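Toy boxes and lids: notes on the packing set

Third part of the Mellilby household collection, after Clulavstead (kitchen drawers) and Baveck (shelves). It covers putting soft toys into plastic tubs and dealing with the lids. There are 733 clips, 135 of them with a pink tub.

I doubt that "packed" is a useful label, but earlier parts used it, so it stays. A plush toy sitting in a tub counts as packed, even when it leans on one wall and the lid is still lying next to it.

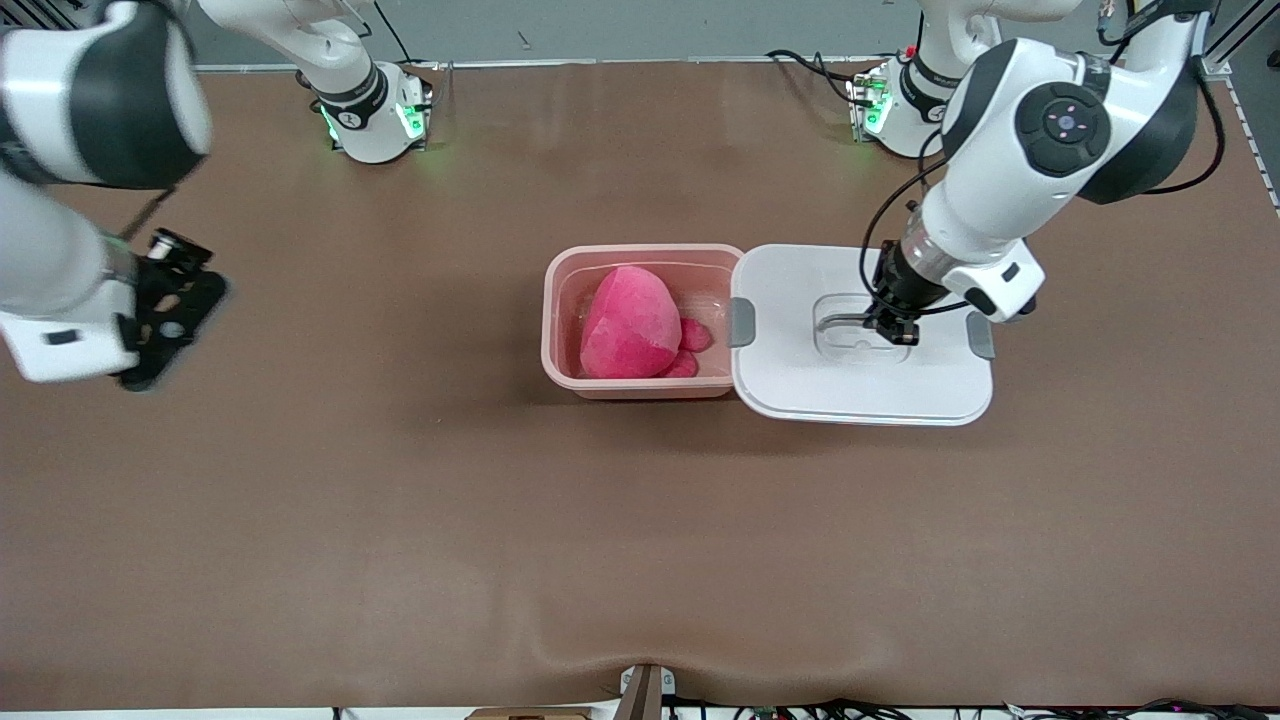 Orla Lagos-free edition notes aside, maintained by the collection editor, Mellilby

Labels are "in tub", "lid off", "lid on" and "clipped". The last one is the weakest. Two clips on a lid can look shut when they aren't, and 18 clips were relabelled after a second look. I'd expect more to be wrong.

Glossy white lids are a nuisance for anyone working on edges. They pick up bright patches from the room, and scratches on the finish can pass for a seam.

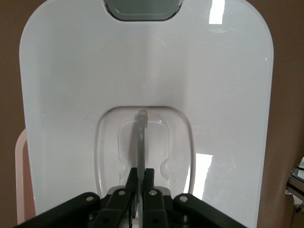 The older Lagos sheet called every lid "flat", and I would not trust it. Lids with a sunken middle are now tagged "recessed", whatever the sheet says. Sizes were not measured. If you need to know whether a toy fits with the lid down, this set won't tell you.

Tables were not wiped between clips – crumbs and specks are left unlabelled. Shadows are unlabelled too.

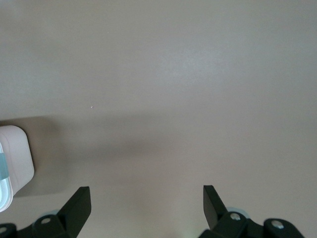

White container at the left, with its shadow on the tabletop.

Last checked Aug 4, 2026. I make no promise about the next part.

Contact: Mellilby collection desk | © Mellilby | Back to top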